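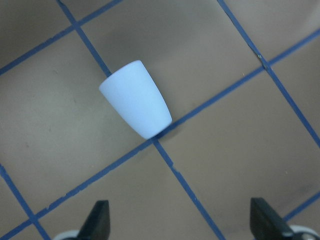 Ellthorpe Makers Club – Robot Arm Group

Lideo 2.4 review: a grasp planner for people who don't want to write one

28 October 2019 – 5 min read

We use cookies to remember your settings and count visits. By staying on this site you agree to this.

I've been living with Lideo for 31 evenings now (yes, I kept a log, and no, my family is not impressed) and I think I'm finally ready to say something useful about it. Short version: the planning side is lovely, the calibration is fussy, and the settings screen needs a good talking-to.

If you haven't run into it, Lideo takes the picture from a wrist camera, finds the thing you want to pick up, and hands your arm controller a list of grasps with a score next to each one. You need a controller underneath it. I use Vinell, mostly because it was already on my machine, and the two talk to each other without much fuss. I had the first plan on screen 40 minutes after starting the download, and a good chunk of that was me hunting for the right config folder.

My standard test is a light blue plastic cup on the floor, set right where two strips of dark blue tape cross. I like the tape grid for this kind of thing. It gives me a spot to put the cup back on, and it gives the vision part something to trip over, a blue cup on top of blue lines being a pretty mean thing to ask of anything that leans on color. The cup is tapered too, so when it lies at an angle to the camera there's a narrow end and a wide end and the planner has to care which is which.

Lideo's default detector did not enjoy this at all! On the first evening it kept drawing its outline down one of the tape lines, like the cup had grown a long tail, and the best grasp it offered me was on the floor. I nearly gave up there. Then I found the "surface pattern" option, buried three menus deep under Advanced (why?), which lets you grab a view of the bare floor first and have it ignored later. Night and day. After that the outline stuck to the cup, and it only wandered off when the light was really low.

Here are my numbers, for anyone who likes numbers. I ran 114 picks with the pattern option on and moved the cup between them. It missed 24. Most of those were the same miss – the arm came in a touch too far toward the wide end, one finger touched first and nudged the cup off its mark. I tried the same thing with Quiroga, the planner I used before this, and I won't print a score for it, as I had the old version and that isn't fair to anybody. It felt slower, though, and it gives you one grasp and no explanation.

The explanations are the bit I like best. Click on any grasp and Lideo shows you what pushed the score up or down: finger clearance, how square the approach is, how close you are to the floor. I found out my finger width was set wrong just from reading those. I'd been blaming the camera for a week.

OK, grumbles. Hand-eye calibration wants you to move the arm through a long list of poses, and if one fails you start again from the top. Please, a "redo last pose" button. The log window also scrolls while you're reading it, and the undo in the scene editor undoes things you did in other windows (I lost a whole set of saved poses that way, and said some words).

The scripting is nice and plain. You can hook your own check in between "plan" and "move", and I use mine to throw out anything that brings the fingertips too near the tiles. Four lines of code. The docs for it are thin, but the sample scripts cover most of what I wanted.

Would I pay for it? I did, for the hobby license, and I'd do it again. If you only ever pick up one thing from one place, stick with taught positions in Vinell and save your money. If your stuff moves, or you swap objects a lot, give the trial a go and turn on surface pattern before you judge it.

There's an update due in November that's supposed to fix the calibration restart. I'll rerun the cup test with it and add the results to this page.

Get our newsletter! New reviews and build notes, sent once a month. Enter your email to sign up.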